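Filing cupboard thread, as promised to the three of you who asked. It's a long one, so do put the kettle on first.

For anyone new round here, I look after the office side of things at Promdale, and by "office side" I mean the paper. We're meant to be nearly all digital these days, and mostly we are, but leases and signed contracts and the insurance bits still turn up on actual paper and they still have to live somewhere.

Where they live is the low cupboard near the desks. It's a lovely pale wood thing with doors on the front, and until July I'd have told you it was perfectly tidy. Then somebody wanted the Steluswood lease and I spent the best part of an afternoon on my knees on the carpet looking for it.

It was in a file marked Tilahun. Tilahun is a completely different building! They don't even start with the same letter. I have a strong suspicion that I put it there myself.

So I decided to do the thing properly. Everything out, every file opened, every sheet looked at, and nothing going back until it had earned its place on the shelf.

First thing I learned was that I'd kept 30 files and needed almost none of them. There was one with nothing in it but a takeaway menu and the guarantee for a kettle we threw out years ago (I did hang on to the menu for a bit, for sentimental reasons, before I came to my senses).

Second thing — and I wish I'd known this when I started — is to empty a file completely before you decide anything about it. If you just flick through the top few sheets you'll think you know what's in there, and you won't. The Steluswood lease was right at the back, behind a lot of old courier slips.

I've settled on blue for the property papers and I'm keeping them flat on the shelf. I know a lot of you are firmly in the upright camp, and I do see the argument, but mine slump when they're upright and half full, and then the whole row leans over like people on a late bus. 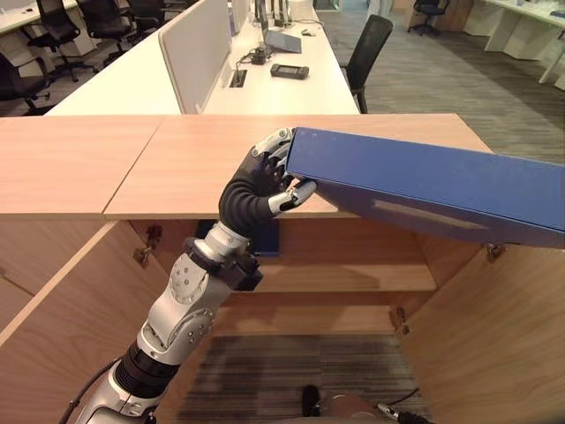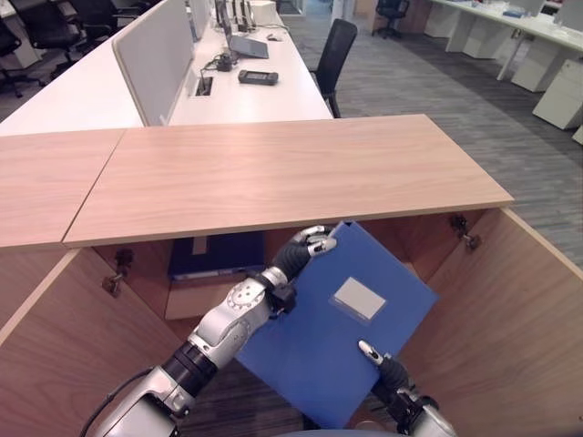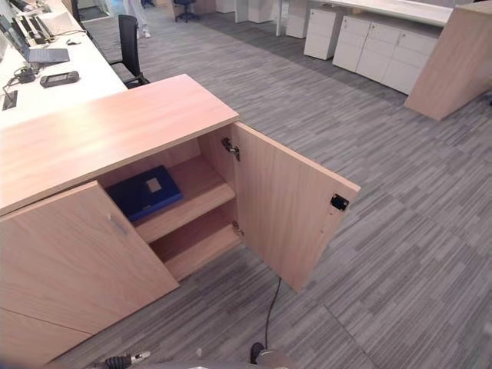 Blue files and the pale wood cupboard, Promdale office.

The label question took me far longer than it should have. I used to write everything I could think of on the front, so you'd get the building, the year, the landlord, the agent and a little note to myself, all in tiny writing that I then couldn't read without my glasses. Now it's the name of the place and nothing else. If you want to know more than that you open the file, and there's a contents sheet on top waiting for you.

The contents sheet is my favourite part of all this. One side of A4, a line for each document, and a pencil tied to nothing because I gave up on tying pencils to things. When you take something out you write it down, and when you bring it back you cross it off. Harkau has had its sheet going for a fortnight now and I'm quite ridiculously proud of it.

Please do measure before you buy files. Take the inside depth of the shelf with the doors shut, and allow for the hinges too, as they stick in further than you'd expect. I once bought 20 lovely files in a sale that were a finger's width too long, and the door never closed on them once. They went to a friend with deeper shelves and a smug expression.

And leave some room! I used to see a bare bit of shelf and feel I had to fill it, and that's exactly how the takeaway menu got its own file. A bit of space gives you somewhere to rest a file while you're hunting through another one, and it means the next lease has a home to go to.

I've still got the drawer under my desk to face. It has batteries in it, and keys, and I'm fairly sure a very old mint. Give me a week or two and I'll report back.

Comments (3)

inkandbiscuits: Flat is the only way. I've been saying this for years and my office won't have it.

marrowfat_p: How do you get at the bottom one if they're stacked, though? That's what always puts me off.

paperclip2348: Going to steal the contents sheet idea, thank you. We have a cupboard just like it and I daren't open the left-hand side.

Contact | © Promdale office notes | Back to top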